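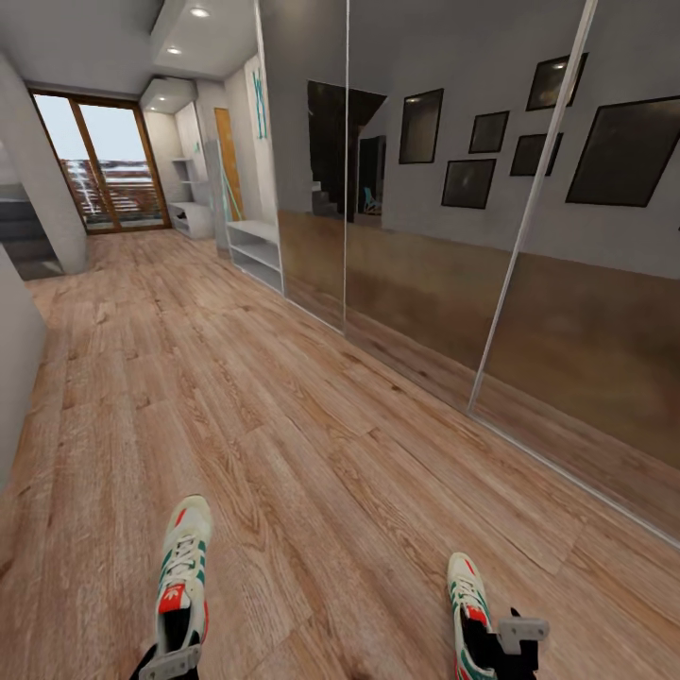

Stostard College Robotics Club, Simulation Group

28 Oct 2022

I said I would write up the hallway project before the end of the month, so I'm doing it tonight while my laundry is in. Most of the people who read this blog are either in the club already or are thinking of joining in March when we take new people, so I'll try to cover what we do in a normal week and leave out the arguments about file naming.

The hallway is a room in our simulator. We call the whole set of rooms Grallar, after a street one of our members grew up on. There is a kitchen, a laundry room that still has problems with its lights, and the hallway, which is long, with a wood floor, mirrored wardrobe doors and a glass door at the end. The task for this semester is shoes. The robot picks up a sneaker, carries it some distance, and puts it down next to the other one, with both toes pointing the same way. White sneakers with green stripes are the pair we use for almost everything.

I picked the hallway group because I thought it would be the easy one. A hallway is a straight line. What I didn't think about was the mirrors. Our first detector was trained on kitchen data, and in the hallway it would report a shoe inside the wardrobe door and the planner would try to go and get it. We spent two meetings on this. The fix we have now is dull: we marked the mirror panels as walls in the map and throw out anything the detector places behind them. It works in this hallway. It won't work in a hallway the robot has never seen, and our advisor has pointed this out more than once.

The picture frames on the wall gave us less trouble than I expected. They're black and glossy and I was sure they would confuse something, but they hang too high to matter for a task that happens on the floor.

Most of my own time goes to driving. Someone has to steer the arms by hand through the task so the model has runs to learn from, and I have the most patience for it, or at least I complain less. We have 428 recorded runs for the sneakers so far. Of those, 209 were good enough to keep. The rest got cut for things like dropping the shoe, grabbing it by the laces, or the driver stopping halfway to answer the phone. I am responsible for a fair share of the last kind.

Grabbing is harder than carrying. If you come at the shoe from the side, the fingers push it across the floor and you end up chasing it toward the door. Coming down over the heel works better for me. One of the newer members does it from the toe and gets results as good as mine, so I don't think there is a correct way. We do ask each driver to stick with one approach for a full session, because mixed sessions made our last training run worse. 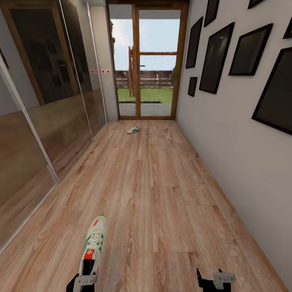
Do I need to know how to program to help with the recordings?

Recording takes no programming at all. You learn the controls in one evening, and another member sits with you for your first session.

I should also say something about the controls. We started on a keyboard and it was miserable. Over the summer we switched to a pair of handheld controllers running through a program called Khunthong, which a former member wrote for a class and then let us have. It has no manual. The gripper speed setting is in a text file, and the default is too fast for soft things like shoes. Set it to 3 and leave it there.

Next on the list is the same task with the shoes starting farther apart. I tried it last week and spent most of each run just getting down the hall, so we may need to cut the travel out of the recordings or store it separately. After that we want to try it with boots, if whoever has the boot model ever uploads it.

We meet Tuesdays after dinner in the basement lab. Bring your own headphones, the fans down there are loud.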